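Home | Manuals | Set-Up | Safe Operation | Service | Contact

Moya Humanoid Platform: Operator Manual
Section 4. Rules for Tabletop Handling Work
Reading time: 3 minutes

4.1 Purpose

This section sets out the rules that apply whenever the robot handles books, folders or paper at a desk. It applies to all Berosham sites, including the Garkport training rooms, and replaces the handling notes issued with the first edition. Operators must have completed Section 3 (Suspension and Emergency Stop) before starting.

4.2 Preparing the work area

1. Place the desk so that the robot can reach the working part of the top without leaning. Lock the desk height and record it on the session sheet.

2. Hang the robot from its support stand. Check each rope for wear, then confirm that every carabiner is closed.

3. Route power cables away from the feet of the robot and from the path used by the operator.

4. Keep doors and fire equipment clear. No part of the stand may block an exit.

5. Mark the operator line on the floor at the distance given in the site plan.

CAUTION: The safety ropes remain attached for the whole session, including pauses. They may be removed only after the drive power is off and the key is out.

4.3 Handling procedure

1. Set the hand speed to Level 3 or lower. Level 4 is reserved for service staff.

2. Select an item that weighs no more than 500 grams. Heavier volumes require the two-hand program described in Section 6.

3. Bring the hand in from above or from the side. Stop short of the item and check that the fingers are open.

4. Close the hand with the thumb on one side of the item and the fingers on the other. Do not grip a book by its pages alone.

5. Lift the item clear of the desk and hold it for up to 15 seconds. If it shifts in the grip, lower it and begin again from step 3.

6. Place the item in its assigned position. Open the hand fully before drawing the arm back. 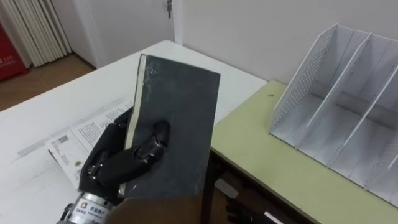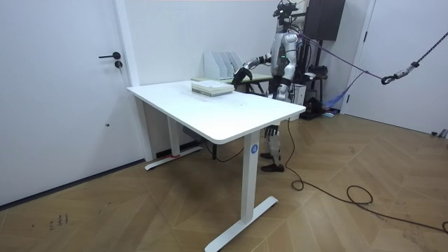 Figures 4-1 and 4-2. Desk handling: book held between thumb and fingers (4-1); right arm extended over the desktop, safety ropes attached (4-2).

NOTE: Loose sheets may slide when the hand passes close to them. Sheets that are not part of the task should be filed before the session or moved outside the reach of both arms.

4.4 Conduct during operation

One operator is in charge of each session and holds the stop control at all times. Other persons shall remain behind the operator line and shall not hand items to the robot directly. An item that falls is left where it lands until the arms have been parked.

The operator shall stop the session if any of the following occurs:

- a rope goes slack or catches on the desk;
- a finger does not return to the open position;
- a person crosses the operator line;
- a status light shows a fault code listed in Appendix B.

WARNING: Do not reach between the hand and the desktop while drive power is on, even if the arm is not moving.

4.5 Records

Complete the session sheet before leaving the room. Enter the desk height, the speed level, the items handled and any stops. Sheets are kept at the site until the yearly review in July. Requests to work outside these rules must be made in writing to Baltazar Barrera, Operations Safety, and may not be approved by telephone.

Section last revised June 9, 2022.

Related sections
Section 3. Suspension and Emergency Stop
Section 5. Care of the Hands and Wrists
Section 6. Two-Hand Programs
Appendix B. Fault Codes
Arnura Control Software: Quick Start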